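Skript zur Übung »Ordnen, Aufbewahren, Wiederfinden«
Teil 4: Der Korb und das, was in ihm geschieht

Vorbemerkung für alle, die Teil 3 verpasst haben: Wir hatten uns darauf geeinigt, dass ein Regal eine Behauptung ist und eine Schublade ein Versprechen. Der Korb ist keins von beidem. In einen Korb kommt etwas, weil man es gerade in der Hand hat und die Hand für etwas anderes braucht. Die Literatur tut sich damit schwer. In der Bibliographie zum Kurs finden Sie zu Schränken seitenweise Titel und zu Körben einen Aufsatz, in dem es überwiegend um Weidenruten geht.

4.1 Begriffe

Sammelbehälter: jeder offene Behälter, der mehr als eine Sorte von Dingen aufnimmt, ohne sie zu trennen.

Steckbehälter: jeder Behälter, dessen Öffnung bereits eine Meinung darüber hat, was hineinsoll. Klassisch die Holzkiste mit Loch im Deckel. Ein rundes Loch nimmt Rundes auf, außerdem Socken, Kekse und Autoschlüssel.

Schicht: was gleichzeitig oder kurz hintereinander hineingekommen ist. Die oberste Schicht nennen wir Decke, auch wenn sie nicht aus Stoff besteht. Sie besteht aber meistens aus Stoff.

Bodensatz: alles, was beim Ausräumen in der Ecke liegen bleibt und dann wieder unten im Korb landet, diesmal mit Absicht.

4.2 Warum Drahtgeflecht?

Metallkörbe mit feinem Geflecht gelten im Haushalt als Fortschritt gegenüber der undurchsichtigen Kiste, weil man sieht, was drin ist. Das stimmt für den Rand. Was in der Mitte liegt, bleibt so verborgen wie in jeder Truhe, nur dass man sich jetzt einbildet, man hätte nachgesehen. Im Kurs heißt das der Fornby-Irrtum, nach dem Korbmodell, an dem eine frühere Gruppe ihn in mühsamer Kleinarbeit nachgewiesen hat. Die Gruppe suchte eine Schere. Die Schere lag in der Küche.

Für Spielzeug ist der Drahtkorb trotzdem brauchbar. Er hat einen Rand, an dem man ihn greifen kann, er lässt Sand und Krümel auf den Teppich durch (dort kann man sie wenigstens saugen), und er ist leicht auszukippen. Letzteres wissen auch Kinder.

4.3 Der gemischte Bestand

Wir arbeiten in dieser Sitzung mit einem Bestand, wie er überall vorkommt, wo jemand »schnell mal« aufgeräumt hat. Zuoberst zwei Tücher mit Waffelstruktur, eines blass mintgrün, eines cremefarben, und rundherum die Spielsachen: ein blaues Zotteltier, stachelige Bälle, Bauklötze. Dazwischen liegen Dosen und eine Rolle Klebeband, über deren Spielwert man in der Gruppe gern streiten darf. Die Steckkisten mit den farbigen Lochdeckeln stehen gestapelt daneben und machen einen sehr vernünftigen Eindruck.

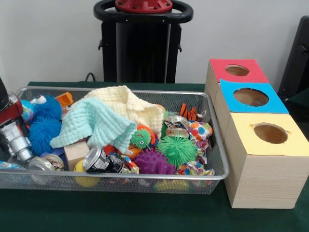

Kwaku Issahaku wandte an dieser Stelle ein, man solle die Tücher gar nicht erst zum Bestand zählen, sie seien Verpackung. Wer etwas oben auf einen vollen Korb lege, wolle ihn zudecken und nicht weiter füllen; das sei eine andere Handlung und gehöre in ein anderes Kapitel. Er wolle außerdem zu Protokoll geben, dass er zu Hause genauso verfahre und damit gut lebe.

Der Einwand ist berechtigt und hat uns den größten Teil der Sitzung gekostet. Festgehalten wurde: Ein Tuch ist Bestand, solange es niemand faltet. Ein gefaltetes Tuch auf einem Korb ist ein Deckel. Ein geknülltes Tuch auf einem Korb ist ein Tuch, das irgendwohin musste. Enda Nic Aodha bat darum, das Wort »drapiert« im Kurs bis auf Weiteres nicht mehr zu verwenden. Dem wurde stattgegeben.

4.4 Drei Verfahren

a) Nach Stoff. Weiches zu Weichem, Hartes zu Hartem. Geht schnell und sieht hinterher ordentlich aus. Schwierigkeiten machen die Stachelbälle, die sich weich anfühlen und hart aussehen, und zwar immer der Person, die gerade die Liste führt. Im Zweifel zusammendrücken.

b) Nach Gebrauch. Was rollt, was gestapelt wird, was man ins Bett mitnimmt. Das Verfahren nach Appiah (siehe Reader) ist das gründlichste und setzt voraus, dass man weiß, womit eigentlich gespielt wird. Fragt man die Kinder, lautet die Antwort: mit allem. Beobachtet man sie, lautet die Antwort: mit dem Klebeband.

c) Nach Größe. Großes nach unten, Kleines nach oben. Wird von der Schwerkraft innerhalb eines Nachmittags umgedreht. Wer je versucht hat, einen kleinen Ball oben auf einem Haufen Bauklötze zu lagern, kennt das Geräusch.

In der Praxis kombiniert man a und b und gibt bei c auf. Die Stolell-Einsätze, die manche von Ihnen aus dem Handel kennen, teilen den Korb in vier gleiche Fächer. Das hilft, sofern man vier gleich große Sorten von Dingen besitzt.

4.5 Übung

Räumen Sie einen Sammelbehälter aus Ihrem Haushalt vollständig aus. Notieren Sie Schicht für Schicht, was Sie herausnehmen, von oben nach unten, und zwar bevor Sie es irgendwo anders hinlegen. Legen Sie Textilien zuerst ab, offen, nicht geknüllt. Runde Gegenstände kommen in eine Schüssel. Das steht hier aus Erfahrung.

Entscheiden Sie danach für jedes Stück: zurück in den Korb, in einen Steckbehälter, an einen dritten Ort. Der dritte Ort muss benannt werden. »Erst mal auf die Treppe« ist kein Ort.

Zeitrahmen: eine Stunde. Umfang des Protokolls: höchstens 4 Seiten, ohne Fotos der Treppe. Abgabe bis Ende Juni im Fach neben Raum 14, bitte geheftet. Das Fach ist übrigens ein Sammelbehälter, kalkulieren Sie das ein.

Zur Lektüre: Reader, Abschnitt 13 (Skulport-Protokolle, nur der Teil über Kinderzimmer). Die Fußnote zu den Murmeln kann übersprungen werden.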